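Gitetti Robotics Club
Minutes of ordinary meeting, May 5, 2026
Taken by the club secretary

Present: 11 members, plus one from the Lynch building team for item 4 only. Two apologies. Started late, room was locked.

1. Last minutes
Agreed. One correction – the spare cable drum went to the Gallon workshop, not to stores. Secretary to fix.

2. Money
Balance stands at 486 pounds after the printer filament. Nothing owed. Sestero entry fee still to come out, 227, due before the end of term. Question whether we get it back if we pull out. No, already asked. Agreed to pay it anyway.
Second question about buying snacks out of club money. Discussed for far too long. Not agreed.

3. Kitchen project (Sestero entry)
Main item, took most of the evening.

Task list for Sestero is now final. Teams have to show the arm picking up and placing kitchen things on an ordinary worktop. We keep both Franka arms in. Some wanted to drop to one to make the code simpler, put to a show of hands, two arms stays.

Grasping group reported. Mugs going ok from the side, less ok by the handle. Spatula is the hard one – the handle is thin and lies flat, so the fingers come down and push at it before they close. Suggestions from the floor:
– come in lower and slower
– grab nearer the head where it is thicker
– tilt the wrist a bit before closing
– softer finger pads (costs money, see item 2)
Agreed to try the first two before next meeting and write down what happened each time. Written down properly this time please, not on the whiteboard. The last lot got wiped.

Vision group reported. Wrist camera view is soft close up and pale things wash out when the blinds let the sun in. Somebody asked can we just do it in the evening. Sestero runs in daylight so no. Will try fixing the exposure instead of leaving it on auto. Also the labels: half the group has been writing "knife" and the other half "bread knife" for the same thing. Decided on "knife" for all of them. Whoever did the September set needs to go back and change theirs, sorry.

Long argument about the wood grain. One side says the pattern in the worktop is confusing the edge finding, other side says it is the exposure again and the grain is fine. Not settled. Vision group to run the same pictures both ways and bring results.

Planning group had less to report. Code for the order of moves works in the simulator. Not tried on the arms yet. Wants a slot of at least two hours without other groups changing settings halfway thru.

Cables came up again. They loop down near the worktop and at certain angles get close to whatever the gripper is doing. Agreed clips along the upper link, and check nothing pulls tight at full reach before leaving it to run.

Safety rules read out for the newer members:
– one person on the stop button whenever an arm is powered, and only doing that
– hands off the worktop until the person on the button says clear
– knives put down by hand with the arm stopped
– no moving the base or the clamps without telling the others, calibration has to be redone every time
Question, does the rule on knives include the plastic coloured ones. Yes, all.

Project log, kitchen worktop:
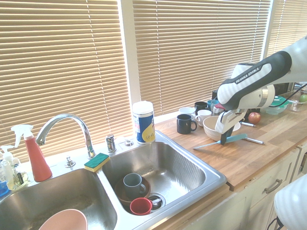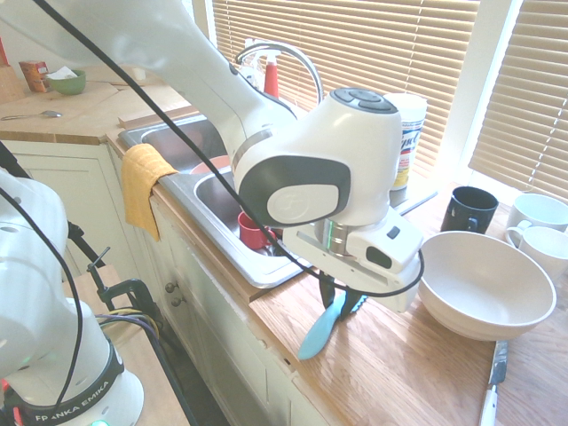 Wrist camera, knife with 502355 on the blade: 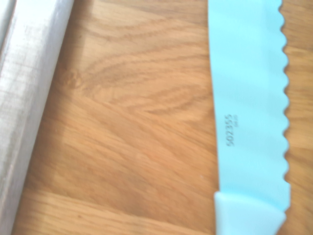
Next on the kitchen work is the written plan for Sestero, 7 pages maximum including the diagrams. Split as follows: grasping group writes the bit on the gripper, vision group the cameras, planning group the rest. Drafts into the shared folder a week before next meeting. Use the template. Last year three people used their own fonts and it took a whole evening to put right.

Members asked if the plan has to list failures. Rules say "known limits", so yes, put them in. Agreed that the spatula goes in even if we fix it.

4. Room and storage (Lynch team)
We can keep the current hours until summer. After that they need the cupboard back. Gallon workshop has offered a shelf, smaller, lockable. Someone needs to measure it against the gripper cases before we say yes. Grasping group to do.
Also reminded to close the windows on leaving. Noted.

5. Open afternoon
Do we run a stand. Most in favour. Arms are not coming out for it, too much setting up and we'd loose a week recalibrating. Line follower cars and the small sorting machine instead. Sorting machine needs a new belt first. Sign up sheet going round, please put a time next to your name and not just a tick.

6. New members
Over 11 on the waiting list now. Not enough bench space for all at once. Proposed taking them in two lots, first lot straight after the exams and second in September. Agreed. Each group to take at least one from the first lot and show them the stop button before anything else.

7. Any other business
– soldering iron number two still broken, do not use, label has fallen off again
– laptop charger left behind, grey, in the drawer with the tape
– club shirts: sizes needed, reply to the email
– request for a quiet half hour at the start for people doing coursework. To be tried next time.

Actions
Secretary: correct last minutes, pay the Sestero fee form in, chase shirt sizes
Grasping group: spatula tries with notes, cable clips, measure Gallon shelf
Vision group: exposure test, grain test both ways, knife labels
Planning group: book two hour slot, start on plan template
All: drafts in folder, sign up for open afternoon

Next meeting same room, same time. Quiet half hour first. Closed once the Lynch team needed the room.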